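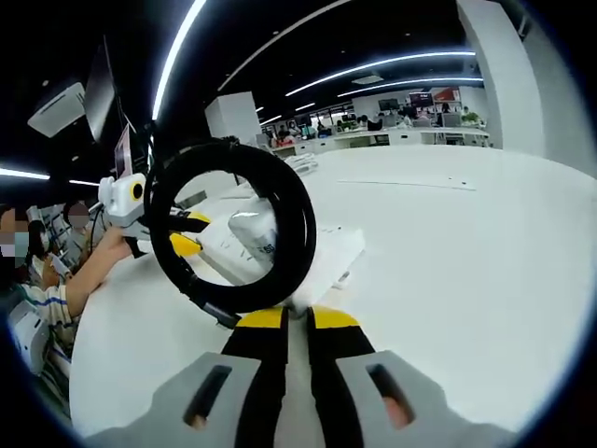
Likia store room, progress to the end of December

Cable sorting is further along than the plan said it would be, a sentence I have never had to type before. We have 154 cables coiled and bagged, out of the 700 promised. The black ones take longest, being thick, stubborn and keen to spring open.

Of the £1505 grant, the Grønli bags and labels took £100. The Derum shelving is still on order – Cavetti now say next month, as they did last month.

Next quarter we start on the connectors, many of which fit nothing we own. Please send the second instalment to the usual account.

Parvathi Suvarna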